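Week 2: Exposure, Curves and the Auto Button

Reading: Shawky, chapter on histograms. Yes, all of it.

The histogram is a bar chart of how many pixels sit at each brightness. A pile against the right wall means blown highlights, and no slider will bring back what was never recorded. People try anyway. I have graded the results.

Auto Levels stretches the darkest and lightest tones out to the ends. Fine for a gray afternoon, terrible for fog, which it regards as a mistake.

Order of work:
1. White balance
2. Exposure
3. Curves
4. Sharpening, once, at final size
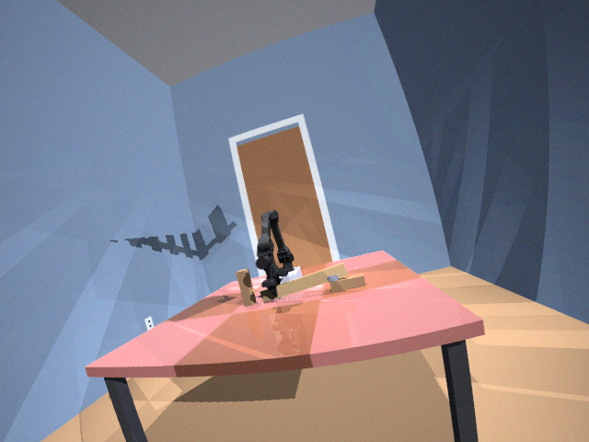
Sharpening before you resize gives you crunchy halos, and then you'll sharpen again to fix them. Start with a radius under 2 pixels and an amount of 40. If you can see the effect from across the lab, back it off.

Homework: correct the 33 files in the Gillies folder by hand. Save copies. Virgil Sima has the originals and is tired of being asked for them.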